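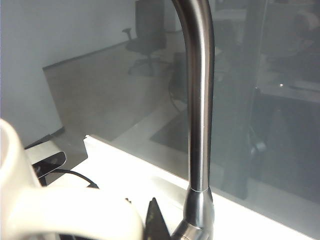 En nuestro club de robótica de Kellcombe discutimos cada jueves la misma cuestión: si los alumnos deben preparar tareas difíciles para el concurso o tareas de la casa. Yo defiendo las segundas. Una taza clara junto a un grifo de acero parece poca cosa al lado de un brazo que juega al ajedrez, pero obliga a pensar en el asa, en los reflejos del metal y en un mostrador tan blanco que en la imagen se pierde casi todo el detalle.

El equipo Jikine grabó este curso 984 intentos, y me parece que aprendió más de ellos que de las clases mías. El reglamento del concurso, sin embargo, da 100 puntos a la velocidad y muy pocos a la explicación del trabajo. Esto lo encuentro injusto. Un estudiante que sabe decir por qué su programa falla merece, en mi opinión, una nota alta.

Me contestan que las familias quieren ver espectáculo y que el material costó alrededor de 3000 euros. Lo comprendo. Pero un club de escuela no es una feria, y yo prefiero que en marzo presentemos la taza.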